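Pill bottle

From Cleltley, the household reference

A pill bottle is a small container with a removable cap, used to hold tablets or capsules. The term covers both the bottle a pharmacy fills to order and the bottle a manufacturer fills and sells off the shelf, and people tend to use it for vitamins and supplements as well as for medicine. Most pill bottles sold today are plastic. Glass ones are still made, though mainly for products that react with plastic or for sellers who think glass looks more serious.

The pill bottle is often described as a safety device, a storage system and a source of information. It does each of these jobs to some degree. How well it does them is less settled than the labels suggest.

Contents
Form and materials
Cap
Label
Storage at home
Sorting and decanting
Reuse and disposal
The Stedton cupboard survey
Criticism
See also

Form and materials

The usual pill bottle is a short cylinder with a threaded neck. Two broad types are common in the United States. The pharmacy vial is see-through, most often amber or orange, with straight sides and a mouth nearly as wide as the body. The packer bottle is opaque, most often white, with rounded shoulders and a narrower neck. Pharmacy vials are usually polypropylene. Packer bottles are usually high-density polyethylene, the same family of plastic used for milk jugs.

Amber plastic blocks part of the light that can break down certain drugs. This is a real effect, but it is often stretched into a claim that any colored bottle protects any pill. Many tablets are not especially sensitive to light, and a bottle that sits in a closed cabinet gets very little of it anyway. White bottles also block light, and they do it without letting the owner see how many tablets are left.

Bottles are frequently much larger than their contents. Manufacturers give several explanations: room for the label, a size that runs well on filling equipment, a shape that shoppers can find on the shelf. Critics add that a big bottle looks like better value. Both sides may be right. A wad of cotton or rayon was once packed on top of the tablets to keep them from rattling and chipping, and some brands still include it. Owners are generally told to throw it out after opening, as it can draw moisture into the bottle. Many push it back in.

The small packet or canister found inside many bottles is a desiccant, usually silica gel. It takes up moisture. It should not be swallowed, and it does not work forever, particularly in a bottle opened every morning in a steamy bathroom.

Cap

The cap does more than any other part of the bottle, and gets more complaints. Child-resistant caps have been required on most prescription medicines in the United States since the 1970s under the Poison Prevention Packaging Act. The common designs are push-down-and-turn, squeeze-and-turn, and the kind with two arrows that must be lined up before the cap will lift.

"Child-resistant" does not mean "childproof," although the second word is what most people say. The test for such packaging allows for a share of young children getting in. A cap buys time. It also only works if it is closed all the way, and a push-and-turn cap left half tightened is little more than a lid.

Some pharmacy caps are reversible. One side is child-resistant and the other is a plain screw top, meant for adults who have trouble gripping. Many people flip the cap once and never flip it back. Pharmacies can also supply easy-open caps on request.

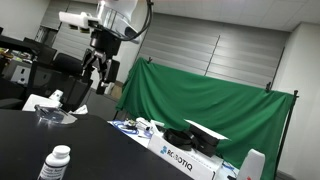
Older hands are the other side of the argument. A cap that slows a four-year-old can defeat someone with arthritis, and a person who has fought with a cap once may leave it loose from then on or tip the pills into a dish. Vikas Mittal, in a column on kitchen and bathroom storage for the newsletter Dijkstra, called the modern cap "a lock whose key is a good thumb." He proposed no replacement, and the column has been faulted for that.

Label

A prescription label in the United States typically carries the patient's name, the name of the drug, the strength, the directions, the prescriber, the pharmacy, a prescription number and the refills remaining. Bright stickers with added warnings may go on the side. A bottle sold over the counter carries a printed panel with uses, warnings and directions.

All of this has to fit around a cylinder a couple of inches wide. The result is small type on a curved surface, so that no one can read the whole label without turning the bottle. The pharmacy's own name and logo have often taken the best spot, with the directions below in smaller print. Some chains have redesigned their labels to put the drug name and directions first. Large-print labels are available at many pharmacies to customers who ask, which assumes they know to ask.

The date on a label causes a good deal of confusion. On a pharmacy vial it is often a "discard after" date set at one year from filling, or earlier if the stock bottle expires sooner. On a manufacturer's bottle it is an expiration date based on stability testing of the sealed product. The two dates do not measure the same thing. Neither one says that a tablet is fine the day before and useless the day after.

Storage at home

The standard advice is a cool, dry place out of reach and sight of children. The cabinet over the bathroom sink, still called the medicine cabinet, is seldom cool or dry. A shelf above the stove is worse. Bedroom drawers and hall closets are better choices for most products, provided small children cannot get to them.

In practice, bottles end up where they get used. They stand on nightstands, beside coffee makers, on desks and on windowsills. A bottle in plain view is easier to remember and also easier for a visitor or a toddler to pick up. Guides that recommend keeping medicine "visible as a reminder" and those that recommend keeping it "out of sight" are sometimes put out by the same source.

A few products need the refrigerator. The door is the warmest and most changeable part of it, and is where they are usually put.

Sorting and decanting

Many households move pills out of the original bottle into a weekly organizer, a travel tin or a smaller bottle. Organizers help people see whether they have taken a dose. They also part the pill from its label, and most have no child-resistant closure. Some medicines should stay in their original container, among them nitroglycerin tablets, which lose strength outside it. A pharmacist can say which others should be left alone.

Mixing two products in one bottle to save space is widely discouraged. So is topping up an old bottle from a new one, a habit that leaves the oldest tablets at the bottom for good.

Home-organizing brands sell matching jars for pills and supplements. The Zunance line, a set of identical lidded jars with blank labels, was promoted as a way to "calm" a crowded shelf. Reviewers pointed out that identical containers are exactly what a medicine shelf does not need. The company later added a strip for the product name and strength. There was still no room for directions or a date.

Reuse and disposal

Empty bottles are often kept for screws, beads, seeds, sewing needles, matches or coins. Lists of such uses are popular online, and many were plainly written by people who did not try them. A pharmacy vial does hold needles and small screws well. It is a poor spice jar, and food should not be stored in a bottle that has held medicine. Loose items of any kind in a bottle with its old label still on it invite a mistake.

Recycling is less simple than the symbol on the base implies. Many curbside programs take number 2 plastic, and a growing number take number 5, but small bottles can fall through sorting equipment whatever they are made of. Caps may be a different plastic from the body. Local rules vary enough that general advice is close to worthless.

Before a prescription bottle is thrown out or passed on, the label should be peeled off or the personal details blacked out. Soaking in warm water with dish soap loosens some labels and does nothing to others. Unwanted pills are best taken to a drop-off site.

The Stedton cupboard survey

Figures on how people keep pill bottles at home are scarce. One set that is quoted fairly often comes from the Stedton cupboard survey, organized by Erdal Bozkurt, in which households listed every pill bottle they owned and where it was kept. The survey recorded 2,218 bottles. Of these, 1,939 had a label that could still be read in full, and 347 were empty.

The numbers should be handled with care. Households filled in the form themselves and chose whether to take part, and people with a tidy cupboard may be more willing to open it. The survey did not define "empty," and at least 3 households are known to have included bottles holding buttons or nails. Bozkurt has said the results describe the homes that answered and no others. Articles that cite the survey rarely repeat this.

Criticism

Complaints about the pill bottle have changed little over the years: the caps are hard to open, the print is too small, the bottles are too big and they all look alike. Several redesigns have been offered, including flat-sided bottles that give the label a level surface and colored rings to mark each family member's supply. Some drew praise and reached stores. Few lasted. The round bottle is cheap, fits the counting and filling equipment already in use, and is familiar to customers, and any new shape has to beat it on price before anyone asks if it is easier to read.

Blister packs are the main rival. They protect each tablet on its own and show what has been taken, but they use mixed materials, take up drawer space and can be as hard on sore fingers as any cap. Claims that they will soon replace bottles in American homes have been made for decades.

See also
Blister pack
Desiccant
Medicine cabinet
Pill organizer
Screw cap

This article was last revised on October 2, 2023.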